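Third month with the packing cell here at Kirnia, and several people asked me how we keep it running. So I write a small thread about setup and care. It is a two-arm cell on a table, and the job is to put small electronics in mailer boxes. Nothing exotic.

1/ We call the cell Suta. The name was on the first drawing and it stayed. I am the person who looks after it on the early shift, so I know its bad moods better than its good ones.

2/ First thing in the morning is the cloth. The table has a green cloth on it and the arms do not forgive wrinkles. A box that sits on a fold is a little bit turned, and then one fingertip arrives before the other and pushes it. I pull the cloth flat by hand, from the middle to the outside.

3/ The far edge of the cloth is held with binder clips. I tried double tape before. Tape leaves glue on the cloth, the glue collects cardboard dust, and after 2 weeks you have a grey stripe where the box should slide. Clips from the office drawer are better. Check that they do not stand where an arm will pass.

4/ Then the fingers. Every joint in the linkage turns on a bolt, and bolts like to become loose. I check them with the power off, always in the same order: left gripper from the inside to the outside, then the right one. I use a short hex key, because with the long one I always make them too tight.

5/ How do I know a bolt is too tight? I move the finger slowly by hand. If it goes smooth and then has one hard place, I give back a small piece of a turn. If it shakes sideways, I go the other direction. I have no torque number for you, sorry. I asked the supplier and I am still waiting.

6/ Fingertips are what wears out first. Cardboard is like very fine sandpaper. When the pad becomes shiny it does not hold a mouse or a plug anymore, it only polishes it. We clean the pads at every break with a cloth that is a little damp, no solvent. The solvent made ours hard.

7/ In my log the last pair of pads made 3161 cycles before I changed it. The pair before that I did not log, which I regret. Please log your pads.

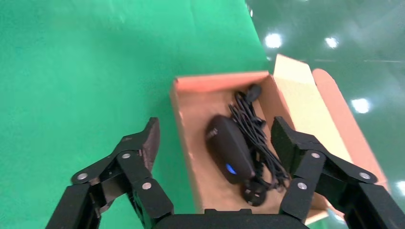 Mouse and cable in the carton, seen from the wrist camera. Blue light on the mouse is on.

8/ Cables are the difficult part of this job. A mouse has one shape. A bundle of cable has a new shape each time, and the loops like to catch on a finger when it goes up. What helped us the most was a slower lift for the first part of the movement and normal speed after that.

9/ We also changed how the finger comes in near the wall of the box. Before, it came in at an angle and sometimes took the flap with it. Now it comes from higher and goes down more straight. It costs a little time - I accept it.

10/ The wrist camera needs cleaning too, and it is easy to forget. Cardboard dust sits on the lens and you do not see it in the room, you only see that the detection becomes nervous. I use a rubber air blower. Do not use your sleeve. I used my sleeve one time and I paid for the new lens cover with my coffee money.

11/ Lights. The floor in our hall is green and very glossy, and the ceiling lamps make white spots on it. In the beginning the software believed that a bright spot near the box was a piece of the box. We now limit the search area to the cloth, and it was the cheapest repair of the whole project.
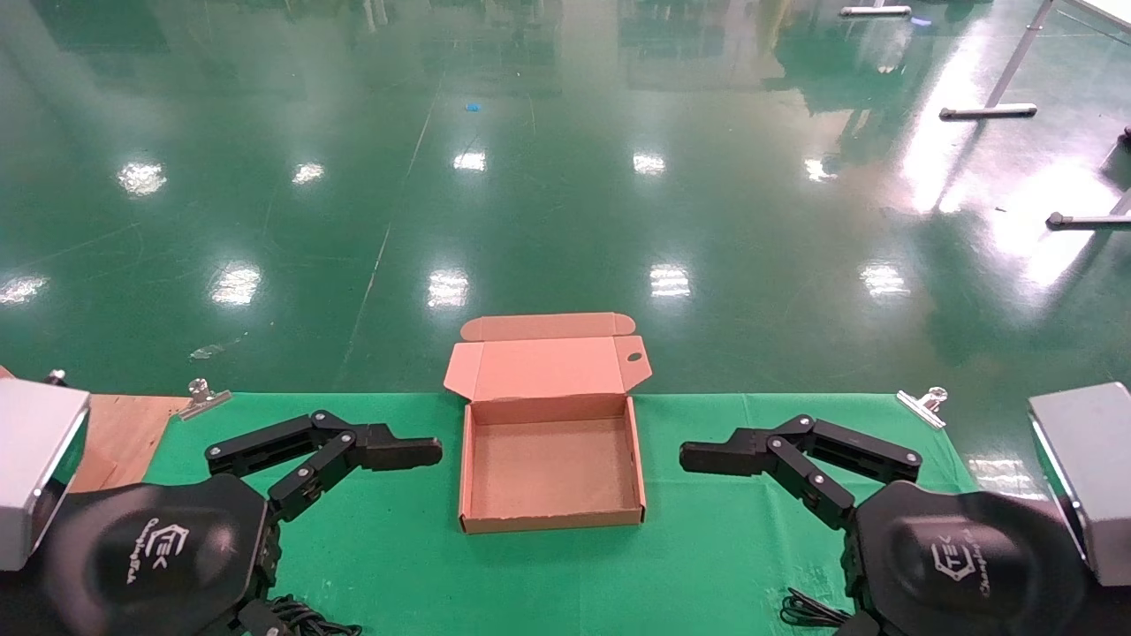

Open mailer between the two grippers, lid standing up at the back.

12/ For the alignment check I want an empty box like that one, with the lid open. I bring both fingertips slowly to the sides and look if they point to the same height. If one is lower, I correct the arm. Please do not correct the box to please the arm. I have seen this done in Wevumham and they were correcting boxes for one full month.

13/ Have a look also at the cables under the arm bases. They should lie in a loose coil, with nothing pulling at the plug when the arm is at its longest reach. Once per 400 boxes I stop, stretch each arm to the end and look at the plug.

14/ Spare parts I keep in one drawer: pads, bolts, a lens cover, two hex keys, binder clips. The Kerr people keep theirs in a locked cabinet at the other end of the hall, and I do not know who has the key at six in the morning.

15/ Next job is a new cloth, the old one has a thin place in the middle. If somebody has found a green fabric that stays flat without ironing, write me the name of it, please.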